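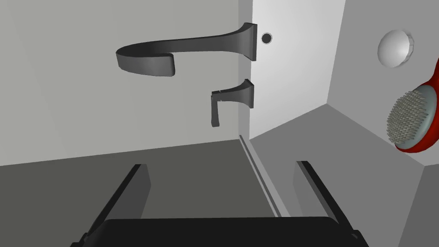 Vendula Hubáček wondered whether anyone still gathers demos by hand, now that you can script half of them. Well I do, so asking here.

Doing lever handles in sim for a small learning policy. Got 355 demos so far, all teleoperated by me, same start pose for the arm. Policy reaches the long handle fine in training layouts, then misses when I shift the wall a bit. Do I just need more examples, or different ones? Each takes me ages and my wrist is going.

Posted by Cayetano Nieto

Ainhoa Villalobos
Different ones. If every demo starts from the same pose it's learnt a path, and the handle barely comes into it. Randomise the start, the wall angle, the lighting. And record some recoveries - begin with the gripper slightly off and correct it. I added 30 of those on my last set and it helped more than the 185 clean ones before it. Also check your camera view gets saved at the same rate as the actions, mine were 3 steps out for weeks and I never noticed.

Saturnino Iglesias
more data always helps imo. just leave it running overnight

Amparo Aguirre
Can't leave it overnight if he's driving it by hand, Saturnino.

Agree with Ainhoa mostly. I'd add - keep the loose objects in but move them about, otherwise it may use them as landmarks. And hold back a few layouts you never train on, definately before you collect any more. Tesard has a replay script that re-renders old demos with new lighting, saves your wrist a bit. Won't fix the start pose thing though, you'll have to redo some.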